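Piltbridge Home Tasks Program
Thread posted 23 Mar 2019

1/ Piltbridge is pleased to share an update on its work in teaching household tasks to robots by hand demonstration. The current unit covers bathroom surfaces. A short account follows for partner sites and for those who have asked how the work is done.

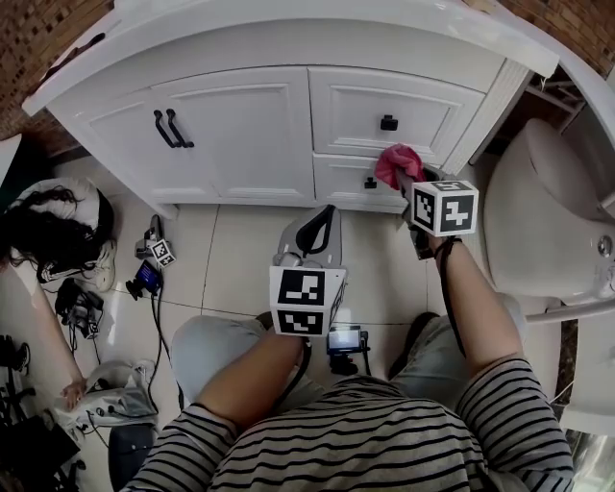

2/ The task: wiping a vanity

The demonstrator sits facing the cabinet and works with a hand-held gripper in each hand. At the moment shown, the right gripper holds a pink cloth against the front corner of the lower drawer, near the knob. The left arm rests across the lap, its gripper pointing up toward the vanity.

3/ Why drawer fronts

Drawer fronts were added to the task list at the request of our partner Getolora. A flat countertop can be wiped in long strokes. A drawer front has edges and a knob, and the cloth must be brought around them without being dropped or caught. Demonstrators are asked to treat the area next to the knob as its own step.

4/ The markers

Each gripper carries a white cube with black square patterns. The patterns allow the position and angle of the gripper to be recovered for every moment of a recording. Sites are reminded to keep sleeves and cloths clear of the cubes. A covered marker is the most common cause of a rejected recording.

5/ Demonstration by hand and by remote control

The program uses both methods. Remote control remains in use for tasks in which the robot's own reach must be tested. For wiping, hand demonstration has been preferred. The person feels the pressure of the cloth directly, and the resulting motion is smoother. A comparison of the two methods on the same vanity task is being prepared by the Pacheco site.

6/ Recordings to date

The bathroom unit has produced 222 accepted recordings. The goal for the unit is 800. Sites that have finished their kitchen recordings may move to bathrooms without further approval — please update the site sheet first.

7/ Length and rest

A demonstrator may complete no more than seven wiping recordings before a break. Work close to the floor is tiring, and the quality of the motion drops before the demonstrator notices it. Cushions and low stools are permitted. Changes of posture between recordings are welcome, as are changes in the order of the surfaces.

8/ Mistakes are kept

If the cloth slips, the demonstrator should pick it up with the gripper and carry on. Please do not stop the recording or use the bare hand. Recoveries of this kind are marked separately in review and are of considerable value in training. A recording should be ended early only for reasons of safety or equipment failure.

9/ Cables

Four sites have reported loose connections at the gripper end. Replacement cables will be sent in April. Until they arrive, sites should check each connection before the first recording of a session and note any fault in the log.

10/ Homes and privacy

Recordings are made in homes only with the written consent of the resident. Personal papers, medicines and family photographs should be moved out of view beforehand. Residents may ask for a recording to be removed at any time, and such requests are handled by the Piltbridge office directly.

11/ Next unit

The next unit, Wanar, covers folding and putting away small towels. It will use the same grippers and the same review form. Draft instructions are open for comment from all active sites through the end of April.

12/ Questions on this thread may be sent to the program office by reply or by direct message. Partner sites should continue to use the usual contact address for equipment requests.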